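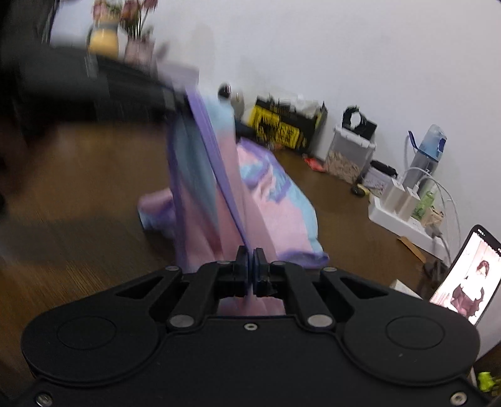 From: Tharushi Thambiah
To: Mondal Animal Shelter Network, members' list
Date: Jun 6, 2019
Subject: Re: Summer placements at Jaltlow, housing and duties

Dear members,

Thank you to everyone who has written about the summer placements at the Jaltlow cat sanctuary. Flynn Te Moana's message to the list raised several points that other members have also put to the office, and I am replying to all of them in one place. His message is quoted in part.

Flynn Te Moana wrote:
> Our shelter has two staff members who would like to apply for
> Jaltlow. Before I sign their forms I need to know three things.
> First, does the sanctuary pay for travel, or is that covered by
> the $600 allowance? Second, the notice says placement staff will
> "assist with medication." Neither of my people is a licensed
> technician. Third, one of them has a dog. Can the dog come?
>
> I would also like to know who is responsible if a placement
> ends early. We had a difficult time with this two years ago and
> I do not want to repeat it.

On travel: the $600 allowance is paid once per placement and is intended for food and local costs. Travel is reimbursed separately, up to the price of a standard bus or train fare. Receipts should be sent to the network office within 30 days of the end of the placement. Mileage for private cars is not covered this year.

On medication: placement staff may give oral medication and eye drops after they have been shown how by the sanctuary's lead technician, and only to cats on the daily list. Injections and fluids are given by licensed staff. The wording in the notice was too broad and has been corrected on the members' page.

On dogs: I regret that no resident animals can be accepted. The staff cottage shares an entry with the quarantine room, and the sanctuary's license does not allow other animals in that building.

On placements that end early: the home shelter remains the employer throughout. If either side wishes to end a placement, written notice of five days is requested. The office will try to find a replacement, but the home shelter will not be charged for the remaining weeks. This is a change from the 2017 agreement, and I believe it answers the difficulty Flynn describes.

Members have also asked about the size of the work. Jaltlow had 267 cats in residence at the last monthly count, of which more than half are permanent residents. A typical shift covers feeding, litter, cleaning of two pens, and an evening check. Records are entered in Pridex, and new arrivals will be given a login on their first morning. Experience with Pridex is helpful but is not required.

Dry food for the season is being supplied under the Tastgate contract. Shelters do not need to send food with their staff, although several have kindly offered. Clean towels and fleece blankets are still welcome.

Placements will begin in July. Application forms must carry the signature of the shelter manager and a current tetanus record for the applicant. Forms received without both will be returned.

Flynn, please send your two forms directly to me and I will confirm receipt.

Sincerely,

Tharushi Thambiah
Placements Coordinator
Mondal Animal Shelter Network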